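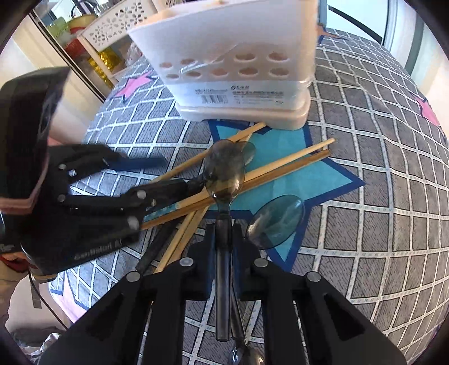 Figure 1. Mixed cutlery on the star-pattern tablecloth, with the white drainer caddy behind.

Sorting and Storing Shared Cutlery in a Student Kitchen

Sanaa Sqalli, Kenza Ragab and Nawal Radwan
Supervisor: Abdelkrim Cherkaoui

1. Background

The kitchen on the ground floor of Doden House is shared by 17 students. Cutlery is kept in one deep drawer with no divider. Spoons, chopsticks and serving pieces all end up in the same pile, and people dig through it at meal times. Several residents told us they had stopped using the drawer and kept their own set in their rooms.

Our project looked at whether a standing drainer caddy on the counter would work better than the drawer. We also wanted to find out which items people have the most trouble putting back where they belong.

2. Materials

We used cutlery of the kind already found in the kitchen: metal spoons, translucent grey plastic spoons and chopsticks, both light wooden ones and dark ones. The caddy is white plastic with rows of round holes in the front and a flower pattern in the panel at the top. It was bought for the project from Alodel, a discount shop near campus.

The sorting table was covered with a grey cloth with a white diagonal grid and large pink and blue stars. We chose cloth over a bare tabletop to keep the noise down, as the kitchen is next to a study room. It did make one thing harder. The smoky plastic spoons let the colour of the pattern through, and two people said they had to look twice to find them.

3. Method

Sixteen residents took part, one at a time, in the hour before dinner. The seventeenth was away in July. Each person was given the same mixed pile and asked to put everything into the caddy in whatever way made sense to them. We did not tell them which end should go up or whether different materials should be kept apart.

Nawal kept time and Kenza wrote down how the items were grouped. Afterwards we asked each person three short questions about the drawer, the caddy and what they would change.

4. Results

The longest sort took 79 seconds and most were a good deal shorter. Nine of the 16 participants grouped items by type, with all spoons together and all chopsticks together. The others grouped by material, so the plastic spoons were kept away from the metal ones.

Chopsticks caused the most trouble. They roll a little when picked up, and they lie across each other at odd angles, so lifting one often moves the next. People who tried to gather them all in one hand usually dropped at least one. Matching was also a problem – a dark chopstick has no use without its partner, and participants held on to single ones while they searched for the other.

Spoons were easier. Everyone picked them up by the handle, but opinion was split on whether the bowl should face up or down in the caddy. Those who wanted it up said it was easier to see what they were taking. Those who wanted it down did not like other people's fingers near the bowl.

5. Discussion

We think the caddy is worth keeping, with a label for each section. Without labels the two ways of grouping will clash, and the caddy will end up mixed like the drawer. Our preference is to group by type, as this was the more common choice.

The group was small and everyone lived in the same building. We also used a clean, dry pile every time. Putting away wet cutlery after washing up is a different job and we did not test it.

6. Next steps

Souad Lamrani, the house manager, has agreed to a longer trial in the autumn term. The labels will be handwritten to begin with. If they hold up to steam and splashes we will leave them as they are – otherwise we will ask for printed ones.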